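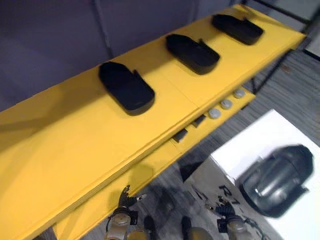
News from the Dollham workshop

The yellow workbench project has kept many of us busy through February, so I would like to tell the members who could not come what we decided and what is still open.

As you may remember from the last newsletter, we wanted one place in the big room where the small work can be done standing up. The old tables were too low for this. Lilibeth Dalisay complained about her back every Saturday, and she was right to complain. We looked at three offers and in the end we chose to paint and fit it ourselves, with some parts ordered from Oshima.

The color was discussed for a long time, maybe longer than it deserved. Some members preferred gray, because gray does not show pencil marks. I also voted for gray. But the bright yellow won, and now I must say that small dark parts are very easy to find on it. The black tray-like pieces show this well. They are kept in one line on the upper level, all turned the same way, with the little notch at the side. Please put them back like this when you finish. It looks a bit strict, I know, but the next person can then reach for a tray without looking up from the work.

The lower level is narrower and it is not made for storage. Please do not leave cups there, and also no phones. The three light gray knobs near the front should stay free at all times, so that a sleeve or a bag does not catch on them. Haruto Kawaguchi will explain the knobs to each member in person before the first use. It takes only a few minutes. If you have not had this explanation, please wait for him and do not try by yourself, even if it looks simple.

Cleaning: use a soft cloth and a little soap with water. Do not use the strong spray from the cupboard under the window. I tried it on a leftover piece of panel and the paint became dull in one spot. The top is made of several panels, and fine dust collects in the seams between them. A dry brush is good for this, better than the cloth, which only pushes the dust deeper.

The parts cost us 42 dollars less than planned, thanks to Haruto, who found a mistake in the first bill. The board agreed to spend the difference on a second lamp. If somebody has a good lamp at home and does not need it, please write to me before we buy one.

Now the open questions. The members from Rosham asked if they can use the bench on Tuesday evenings for their repair group. I think it is possible, but we need a key holder who can stay until 9:30. Also, we have not decided what to do with the old tables. The school in Kudmont would take two of them if we can bring them there. For this we need a van and two strong persons.

We will talk about both points at the next meeting, on 6 Mar 2025 at 7:00 in the evening. Tea will be there, and Lilibeth promised her rice cake again. If you want to add something to the agenda, please leave a note in the box at the entrance.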